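Amarachi Onuoha has watched Karkum's home games from the same seat for nine seasons. She came to ice hockey late, after a cousin gave her a spare ticket one Friday, and she still prefers the third period.

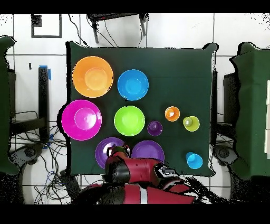 The crowd

"We had 2,931 in for the Rollura match," she says. "It felt like more – you couldn't hear the whistle."

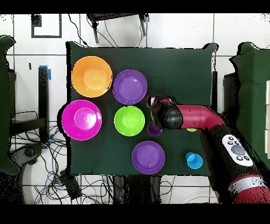

Kornél Sárközi disagrees, saying the old rink was louder with 200 people in it.

Onuoha laughs at that. "He would say so. He misses the tin roof."

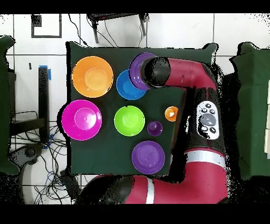 She worries more about the defence, which lost 3 players in August. "We need somebody big at the back," she says, "and a second goalie."
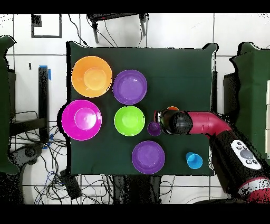 Bowls and cups on a green cloth.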